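Listar open day, the Flonach arm: two stars out of five

I went on Wednesday wanting to like the Flonach. Matěj Hrnčiar gave the talk and promised a helper that tidies a workbench by itself.
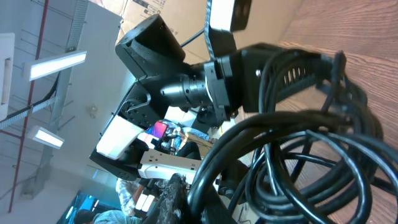

The talk ran long and the arm got maybe a third of it. I asked what happens when a cord snags and was told that's "on the list". It was on the list at the last open day too.

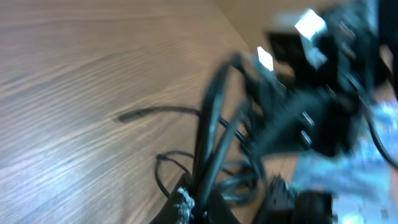 Rozália Hubáček, who answered questions afterward, was straighter with me. Setup takes two people and 4 hours, and the grip pads are extra at $334 a set. For pads! 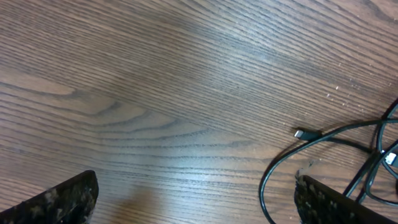
I'd want to see it sort a drawer of cables with no staff within reach before I paid a cent. The Arnen stand had better coffee and a printed price list. Parking was free.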